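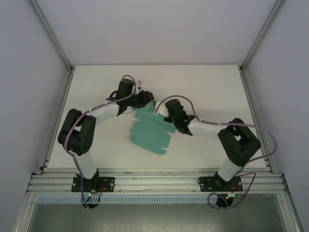

My new comic book, Gritik and the Long Staircase, goes on sale January 11, 2023, from Fanerwood, and I get to write the announcement myself because they made the mistake of asking if I wanted to. I'm Kelly Barros, I write it and draw it, and I've been living with this grumpy little troll for longer than I've had my current car. Gritik wears a cape on every page (he thinks it makes him look taller, and it doesn't), and I went back and forth over the color for weeks. It ended up teal, close to that cloth lying flat on the white table, and it's the one bright thing in a castle full of browns and grays, so even a five-year-old can find him in a crowd of goblins.

The story goes like this. Gritik is the night guard in the castle of Draltemberg, where the stairs have a habit of growing while people sleep. One morning the kitchen is so far down that breakfast doesn't arrive, and the Queen sends him to find out why. He takes a lamp, a cheese, and his cousin Jalali, who talks to doors and is usually right about them. That's the setup! There are 22 chapters, all short, so you can stop at bedtime without a fight. Well, with a smaller fight.

It's meant for readers from six up to ten or so, plus whoever has to read it out loud. I put in a lot of goblin shouting for that second group. My nephew's dad does the head goblin as a tired gym teacher and I can't hear him any other way now.
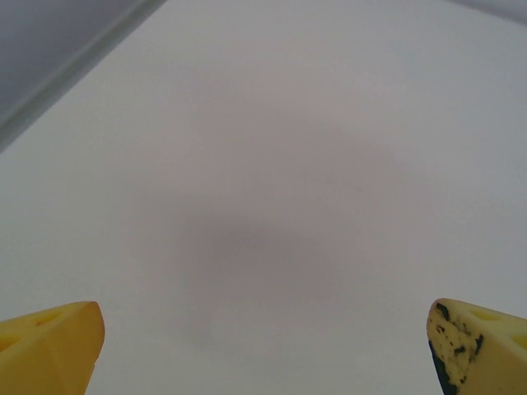 Drawing the bottom of the stairs was the part that gave me trouble. I ink everything with a brush and I like a good hard line, but down there the only light is Jalali's lamp, and hard lines made it look like a parking garage. What I wanted was the kind of shadow you see on that pale surface, a soft dark patch that fades off into the white with no real outline to it. So I put the brush down and did chapters 17 through 20 in pencil and watered-down ink. Fanerwood printed them on the same paper as the rest and they came out lovely, grainy and quiet - my favorite pages in the whole thing.

The first printing is 1,731 copies, a funny number that came from how many fit on the paper we'd already bought. It's a paperback in full color, and the lettering is all by hand. If you have the earlier book, Gritik Guards a Door, the new one is the same height and will sit next to it nicely.
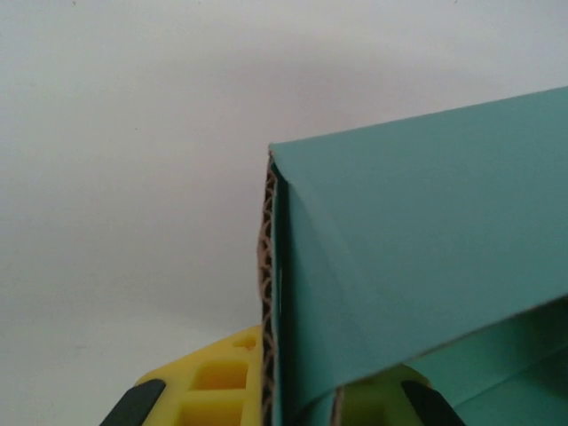
Do you need to have read the first book?

You can start with this one. Everything that matters about Gritik, Jalali and the castle gets explained on the opening pages, and the only thing you'll miss is a joke about a turnip.

I'm still doing school and library visits, and I'd love more of them. I bring big paper and we make up a new floor of Draltemberg together, usually one with a swimming pool. At a visit last November a girl in the second row invented a staircase that sulks, and I'm asking her family if I can use it.

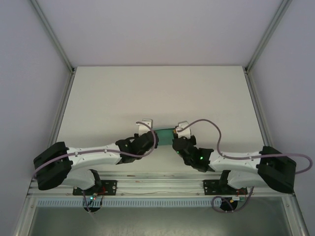

Will there be a third Gritik book?

The script is written and I'm drawing the opening chapter now. Fanerwood hasn't set a date, so please don't hold me to one.

Review copies are ready to mail, and there are sample pages for anyone who wants to run a few. Write to Kelly Barros, care of Fanerwood, and say whether you'd like paper or a PDF.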